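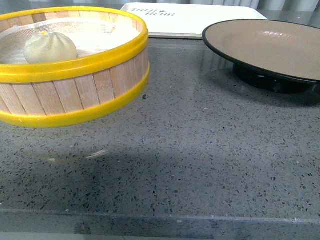
# Zasinus student robotics, kitchen term

I signed on to help the Gesville club this term with some reservations, and I still have most of them. The students wanted a household task. They picked moving a steamed bun from a bamboo steamer to a plate, which every one of them can do half asleep, and which I was told a program could learn in an afternoon. It has taken us since October.

The club meets on Sunday. There are 8 students on the roster and fewer when there's hockey. Inès Besson runs the sessions, Ruairí Cronin looks after the code, and I write these pages and ask annoying questions.

## The bun task

**Steamer on the left, plate on the right.** One bun, pleated side up, on the white mesh cloth. The arm is supposed to reach over the yellow rim, pick the bun up by its sides and set it on the raised plate across the counter.

**The rim is the hard part.** From the head view it hides the lower half of the bun, so the program has to guess where the widest part is. Ruairí says it guesses well. I'd call it a coin toss with good manners.

**The counter has its own opinions.** Grey stone with black and white flecks all through it, and polished enough to show a faint reflection under the steamer. Clémence Texier's first colour filter picked out a good many flecks and labelled them food. Her second one is better, though it went off the rails when the curtains were open.

**A pale bun on a white cloth.** You couldn't ask for a worse contrast. Albane Pichon argued for a dark cloth and was outvoted on the grounds that real kitchens don't rearrange themselves for robots. I voted with the majority and have been sorry a few times.

## What we've been told, and what we've got

The team logged 60 attempts with the steamer in a fixed spot. The bun reached the plate in 32 of them. Someone put this on the club poster as "over half", and it is, but "reached" includes the ones that landed on their sides, and I've asked for a separate column for those. There's a column now. It hasn't been filled in.

Then Albane slid the steamer a hand's width toward the front of the counter and they ran it again. I'll leave those numbers to her write-up. Ruairí thinks the fix is more practice runs. Maybe. I've heard "more data" offered as the cure for nearly everything this term, including a loose cable.

A few smaller notes from the log:

- The pleats on top are handy for people and a nuisance for the program, which keeps treating the knot as a handle. Grab it there and the top tears.
- The plate stands up off the counter on a dark foot. The first version of the drop height was measured from the counter. Two students spent a morning on that.
- Foam buns were tried and given up. They bounce, they don't squash, and a program that's good with foam isn't necessarily good with dough.
- Release speed is still set by hand. I mention it because the demo script says the whole thing is learned.

## Things I'll grant them

The students have become much more careful about what they claim. Clémence now writes down the lighting before each run without being asked, and when Inès wanted to throw out a bad set because "the bun was a weird one", it was the youngest member who said the bun stays in. I liked that a lot.

I was also wrong about one thing. I said the arm would never clear the rim without knocking the steamer, and it does clear it, fairly often – slowly, but it does.

## Before the Cleveck open day

Didier Charpentier has offered us a table by the door, and Inès has agreed to it, against my advice. The steamer will stay where it was trained unless a visitor asks to move it. If they ask, we move it. That was my one condition, and the students took it better than the adults did.

Anyone with questions about the logs should write to Ruairí. Complaints about the tone of this page can come to me, and spare bamboo steamers of the same size can be left at the Leblanc room.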